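Food Service Basics – Course Handout
Unit 6: Table Linen, Crumbs and Small Bowls

Read this before the Wednesday session. Bring an apron and something to write with. The unit covers what happens to a white tablecloth between the first piece of food set out and the moment the cloth goes to the wash.
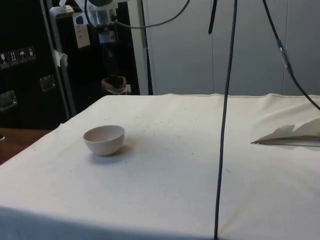
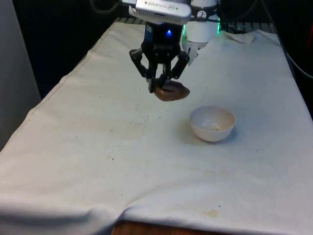
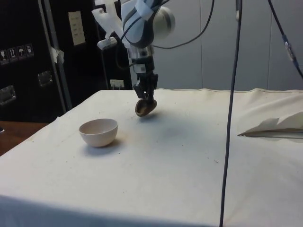
White cloth, small bowl, dark specks on the cloth

Page last changed: October

1. What the unit covers

Most table work in this course is done on a bare top. Unit 6 is done on a cloth, and the cloth changes the work. Crumbs that would wipe off a hard surface in one pass catch in the weave. Anything with oil or cocoa in it can leave a mark. A cloth also moves when you lean on it, and a small bowl moves with it.

By the end of the unit you should be able to crumb down a covered table, tell dry debris from a stain, choose the right bowl for small brown items such as nuts, chocolates and rolls, and fill in the linen sheet.

2. Laying the cloth

We use plain white cloths from the Stinus linen service. They arrive folded and keep their fold lines. Lay the cloth with the longest crease running parallel to the long side of the table and smooth it from the center outward. A faint crease is acceptable for a practice table. A raised fold is not, as a bowl set near it can tip.

Check the back edge last. Cloth pushed back from the front gathers there, and you will often find a ridge along it after you thought you were done. Pull it flat from behind.

The drop at the front should be even from one corner to the other. For practice tables the drop is 30 centimeters. If you are measuring in inches, use 12 and do not worry about the difference.

3. The bowl

The small bowls on the shelf come in white and in tones close to it. Some lean toward cream and some toward pink, and the color can look different from one side of the room to the other. Do not mix them on one table for service. For practice it does not matter.

Put the bowl down on flat cloth, clear of the middle, so that there is open cloth between it and the item you are working with. You need that gap for two reasons. It gives you room to bring the item across without knocking the rim, and it shows where the crumbs are coming from. If the specks are thickest in a band between the item and the bowl, look at how the item is being carried. If they are thickest right at the foot of the bowl, look at how it is being put in.

A crumb left in the bottom of a bowl counts as a dirty bowl. Tip it toward the light and look before you fill it again.

4. Handling small brown foods

Shells and shell halves. Pick them up by the rim. The inside is usually paler than the outside, and bits come away from it easily. Carry low, a short distance above the cloth. The higher you carry, the wider the scatter.

Glossy pieces. Chocolate and glazed rolls mark the cloth if they are set down on it. Move them from dish to dish and keep them off the linen. Use light pressure from two sides. Too much pressure breaks the surface and you are back to crumbs.

Rolls. Flat or misshapen rolls go in the practice basket, not in the bowl. They shed from the broken side, so turn that side up.

5. Crumbing down

Wait until the food is off the table – it is a waste of time to do it sooner.

a. Move the bowl to the side. Do not lift it over the crumbs if there is anything stuck to its foot.
b. Hold the crumber with its edge flat to the cloth. The Taludetti crumber has a slight curve, and the hollow side faces you.
c. Start at the back edge and draw toward yourself in short strokes, each one overlapping the last.
d. Collect onto a folded paper or a small plate held just under the table edge.
e. Go over the middle again. The middle always needs a second pass.
f. Smooth the cloth with the back of your hand and look along it from a low angle.

Dark specks on white are easy to see. Pale crumbs are harder, and the low angle in step f is how you find them.

Do not brush crumbs with your bare hand. It pushes fine dark grains down into the weave, and what was dry debris turns into a gray smudge.

6. Specks, smudges and stains

Loose specks: come away with the crumber. No entry on the sheet.

Gray smudge or worn-looking area: may be ground-in dirt or may be the fabric thinning. Hold the cloth up to a window. If light comes through more strongly there, it is wear. Enter it as W.

Yellow-brown stain: treat as food until shown otherwise. Enter it as F, with the position on the cloth (front right, back left and so on). Stains near the front edge are the most common because that is where people stand.

Shadow: not a fault. Students mark shadows as smudges every term. Move the bowl and see if the mark moves too.

Dab food stains with cold water and a Cedance cleaning cloth before the linen goes in the bin. Do not rub. Do not use hot water on anything that may contain egg or milk.

7. The linen sheet

Every cloth gets one line. The practice cloths are numbered, and the current run ends at 762. Write the number, the letter code if there is one, and the position. Leave the last column blank for the laundry.

The teaching kitchen sends out around 3,000 pieces a year, counting napkins. At that volume a cloth without a line on the sheet cannot be traced, and we are charged for it.

8. For the session

You will work in pairs at the long tables in the Cadwaladr room. Each pair gets one cloth and one bowl. Lay the cloth, move the items supplied to the bowl, clear them, crumb down and complete the sheet. Then change places and do it again on the same cloth without relaying it.

After the session, write 200 words on where your crumbs fell and what you changed the second time. Hand it in with the linen sheet at the start of Unit 7.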